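3.2 Fasteners in the Tilton footbridge

The Tilton footbridge was put up with bolts in 527 places. For our project we checked the joints on the north span and noted which ones showed rust. We worked in June, in two visits. 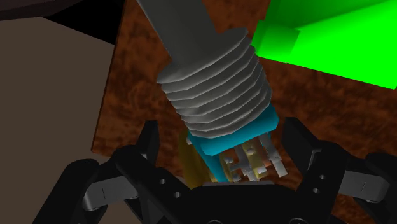

Figure 3. Threaded part with a smooth shaft, computer rendering.

Rust was found at 19 joints – most of them on the side facing the Iritz creek, where leaves collect against the deck. Joints under the handrail were clean. We had planned to check the south span as well, but the path was closed on our second visit.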